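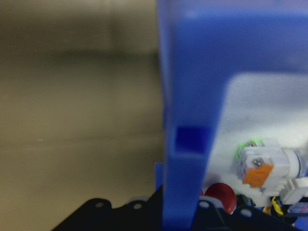
Blue, close to.

By February the ferry to Jerlow ran only twice a day, and Delyth Morgan had taken to catching the early one, with her knitting in one pocket and her aunt's letter in the other. She had read the letter so often that the folds were going soft, and still she liked to have it by her, the way some people like to have a mint.

It was a short letter. Her aunt had left her the house at 13 Rirville Lane, along with the piano, the pear tree, and a debt of thirty-five dollars to Hiwot Abdella, to be paid in person and with cake. That last part was underlined.

Now, Delyth could bake a little (she could bake a loaf, anyway, and a thing with raisins), but she hadn't set foot in Jerlow for twelve years, and she worried about the cake a good deal more than she worried about the house. She had made it the night before, a lemon one, and it had sunk in the middle, and she had filled the hollow with more lemon and hoped for the best.

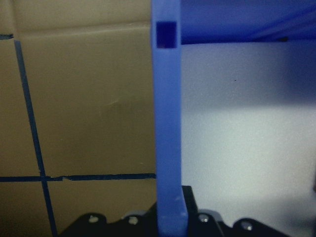 You'll want to go in by the kitchen, Noémie Lavoie called over the hedge, the front door has been stuck shut ever since your aunt painted it, and she never would let anyone take a chisel to it.

So Delyth went in by the kitchen, and there was the kettle, and the good cups, and the chair with the flattened cushion where her aunt used to sit and disagree with the radio. She stood there a while in her coat. Then she put the cake on the table and cut a slice off the worst side, just to be sure of it, and it was all right. It was rather good, in fact!

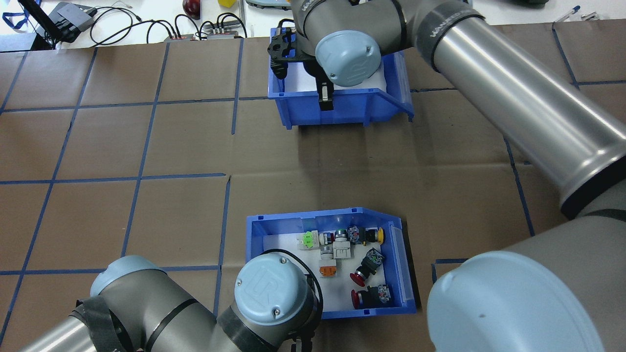 She wrapped up the rest again and tucked the money under the string, and went out past the pear tree and down the lane to the yellow house, where Hiwot was already holding the door open and asking whether it was the lemon.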